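Pondton Community Kitchen: Progress Report to the Figueroa Fund
Jul 4, 2023

The kitchen served 3609 meals in this period, 400 more than in the last one. Lunch now runs 5 days a week. The second sink at the Deveck Street site passed inspection in February. 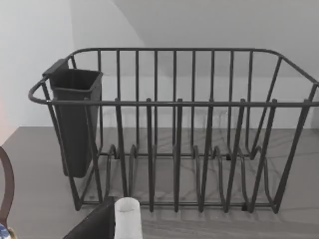
Dark gray wire dish rack on a pale gray countertop.

Two items are still open. The walk-in cooler needs a new door seal, and the rice order is behind. We ask to move the unspent travel money to food.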